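ハンドグリッパによる把持データ収集のための機材購入計画
課題研究 中間報告書
提出日 5月5日

1. 目的

私たちの班は、棚の整理を行うロボットの学習用データを、手持ち式のグリッパを使って集めている。昨年度はグリッパ1台を班の全員で共用していたため、収集の時間が足りず、消耗品が切れて作業が止まることもあった。本報告では、今年度8月までに必要な機材と消耗品を洗い出し、購入の優先順位と時期を決めた経過をまとめる。ロボット本体の購入は対象に含めない。本体は研究室の既存のものを使う。

2. 前提条件

収集の目標は、8月末までに3000回分の把持動作を記録することである。対象物は箱、本、ボトルなど、棚に置かれる日用品とした。昨年度の最終的な記録数は458回であり、目標との差は大きい。

予算は学科の課題研究費から出る。消耗品は班の判断で発注できるが、備品は見積書と理由書を付けて申請しなければならない。備品の申請から納品までは昨年度の実績で一か月以上かかった。このため、備品を先に決め、消耗品は使用量を見ながら後から足すという順序にした。

3. 必要機材の洗い出し

昨年度の作業日誌を読み直し、作業が中断した理由をすべて書き出した。中断は17件あった。内容を分類すると、パッドの交換待ち、記録媒体の容量不足、グリッパの順番待ちの三つが大半を占めた。残りは部屋の予約の重複と、対象物が見つからないというものだった。部屋と対象物の問題は購入では解決しないため、運用の項で扱う。

この結果をもとに、次の品目を候補とした。

・手持ち式グリッパ(追加分)
・指先用の交換パッド
・記録媒体と予備のケーブル
・対象物の保管箱
・グリッパを置くスタンド
・カメラの較正用ボード

較正用ボードは最初の候補になかった。班内で手順を確認したとき、印刷した紙を段ボールに貼って使っていたことが分かり、紙が反ると較正の値がばらつくので追加した。

4. グリッパの比較

追加するグリッパは、Plileo、Orlandini、Drostoの3機種を比較した。比較の項目は、価格、指の開き幅、重さ、交換部品の入手方法、既存データとの互換性である。

Plileoは本体価格が最も安い。ただし交換パッドが専用品で、取り寄せに時間がかかる。昨年度の中断理由で最も多かったのがパッド待ちであったため、この点は不利と判断した。

Orlandiniは指の開き幅が最も大きく、厚い本や太いボトルも持てる。一方で重く、試用では長く続けると手首が疲れるという意見が複数出た。収集は一回の作業が長いので、重さは無視できない。

Drostoは開き幅が中程度で、今回の対象物であればすべて持てる寸法である。交換パッドは汎用のシート材を切って使うことができる。カメラの取り付け位置も調整でき、昨年度のデータに近い視野に合わせられる見込みがある。

以上からDrostoを第一候補とした。本体の価格だけを見るとPlileoが有利だが、パッドの費用を8月までの使用量で計算して足すと、両者の差はほとんどなくなった。

5. 消耗品の見積もり

パッドの必要量は、昨年度の交換記録から一枚あたりの使用回数を求め、目標の記録数で割り出した。ただし、昨年度は交換の基準が決まっておらず、担当者によって早めに替える人とぎりぎりまで使う人がいた。そのため、この値の信頼性は高くない。今年度は、パッドの表面が毛羽立って滑りを感じたら交換し、その日の記録回数を日誌に書くことにした。 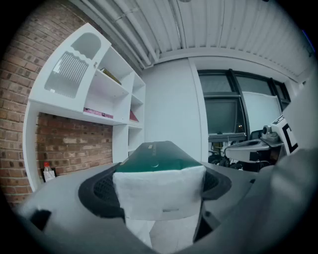 図1 緑色の箱を指先の白いパッドにのせたところ。左奥は本を置いた棚。

パッドに使う材料は、柔らかいものほど箱や本の表面に傷を付けにくいが、摩耗は早いと考えられる。硬さの違うシート材を2種類購入し、同じ対象物で比べる予定である。この比較が終わるまで、まとめ買いはしない。

記録媒体については、動画の容量から一日分の使用量を計算し、作業日ごとに入れ替えられる枚数とした。読み出しが終わるまで中身を消さない規則にしたので、枚数には余裕を持たせている。

6. 購入の優先順位と時期

第一段階では、グリッパの追加分と較正用ボードを申請する。申請書類は見積書がそろい次第提出する。第二段階では、シート材、記録媒体、ケーブルを班の消耗品費で発注する。スタンドと保管箱は第三段階とし、予算が残った場合に購入する。スタンドは工作室の端材で自作できる可能性があり、先に試作を行う。

対象物は新たに購入せず、班員が家から持ち寄った本や空き箱、ボトルを使う。破損してもよいものに限り、持ち主と返却日を一覧表に記入する。

7. 運用上の対策

部屋の予約の重複は、予約表を一本化することで防ぐ。これまでは紙の表と共有ファイルの両方があり、片方にしか書かれていない予約があった。今後は共有ファイルだけを使う。

対象物が見つからない問題には、収集の終わりに保管場所へ戻したことを二人で確認し、日誌に印を付けることで対応する。グリッパが2台になると同時に収集する日が出てくるため、対象物の組を二つに分け、どちらの組を使ったかも記録に残す。

8. 残っている課題

Drostoの納期は見積もりの段階では確定していない。納品が遅れた場合は、既存の1台を午前と午後の交代制で使い、記録数の目標を見直す。学外の協力先であるWumovdaleから同型機を短期間借りる案も出ているが、貸出条件の確認が済んでいない。

修理費も計上できていない。昨年度は本体の故障がなく、参考になる金額がなかった。見積もりを依頼する際に、部品ごとの価格表も合わせて請求する。パッドの比較結果と修理費の見込みは、次回の報告に記載する。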